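Skindonden Handling Group
Minutes of the gripper and camera trial meeting, Mar 11, 2025

Present: Latrice Villanueva (chair), Ivar Magnusson, Reinaldo Aguiar, Édgar Correa (minutes)
Apologies: Védís Oddsson, who sent written comments on item 3

1. Minutes of the January meeting

Agreed with one correction. Under item 4 the spare controller was listed as belonging to Skindonden. It is on loan from Egilsson and has to go back with its original cables.

2. Matters arising

The second power supply has been fitted. Ivar has relabelled the cables at the back of the bench and thrown out the old drawing. Latrice asked for a copy of the new one in the shared folder.

Édgar has still not had a reply from Trendwood on replacement finger pads. He will ring them.

3. Gripper comparison

Reinaldo reported. The parallel gripper and the three-finger gripper have now both been run on the full set of grocery and household packaging, with 686 grasps logged between them. Of these, 87 were recorded as failed. A grasp counts as failed if the item slips, tips over on approach, or is put down more than 3 cm from the target.

The split between the two grippers is not ready. Some of the early logs were saved under the wrong gripper name and Reinaldo wants to check them by hand before giving figures to anyone. Latrice agreed and asked that nothing go to Skavevwood until this is done.

General points from the bench:

The parallel gripper is easier to set up and quicker to close. It does well on boxes and flat-sided cartons. On large round containers the jaws are near the limit of their opening, and a small error in the approach means one finger lands on top of the item instead of beside it.

The three-finger gripper centres round items well but needs more room. It knocks neighbouring items when they stand close together.

Védís's written comments were read out. She thinks the pads on the parallel gripper were worn by the end and that the later runs should be repeated with new ones. Ivar did not agree that all of them need repeating and suggested a sample of 50. Reinaldo was content with 50 provided they are spread over all the item types. Agreed.

4. Wrist camera

Ivar has moved the camera to the lower bracket. The view of the fingertips is better on small items. On tall items the camera comes in so close that the object covers most of the picture, and the focus is soft for the last part of the approach. Édgar asked whether the lens could be refocused for short range. Ivar said it could, but the long view would then suffer and the arm uses that to choose its first target.

Glossy packaging is still a problem. The bench lights show up as bright spots on the surface, and the edge finder sometimes takes the border of a printed stripe for the side of the container.

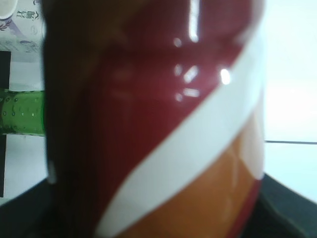

Latrice asked if a diffuser on the lights would be enough. Ivar thought it would help with the bright spots but would do nothing about the printing. He would like to try using the depth reading for the last part of the approach and leave the colour picture out of it. Reinaldo was doubtful, as the depth reading is also poor at short range — he has seen it drop out altogether on shiny items. Both to be tried, diffuser first, with no other changes made at the same time.

Items behind the target are sometimes joined to it by the software when they overlap in the view. Édgar has kept a list of the cases and will send it to Ivar.

5. Controller

The Egilsson controller was run alongside our own for two sessions. It stops more smoothly after a contact. It also takes longer to start and lost its network settings twice. Ivar has written to Egilsson about the settings. No decision until the answer is in.

Reinaldo asked that the speed limit be set to the same value on both before any more comparison is done. Agreed. Édgar to write the value on the board by the bench and in the log header.

6. Any other business

The log template now has a separate box for gripper name, which must be filled in before a run will start. Old copies of the template should be deleted.

Latrice reminded everyone that the emergency stop is to be tested at the start of each session and signed for. The sheet has gaps in it.

Actions

Reinaldo: check the early logs and circulate the split by gripper.
Reinaldo and Védís: repeat 50 grasps with new pads.
Ivar: fit the diffuser, then try the depth reading for close approach.
Ivar: new cable drawing to the shared folder.
Édgar: ring Trendwood; send overlap list; post the speed limit.
Latrice: tell Skavevwood that the figures will be later than planned.

Next meeting to be fixed once the pads have come.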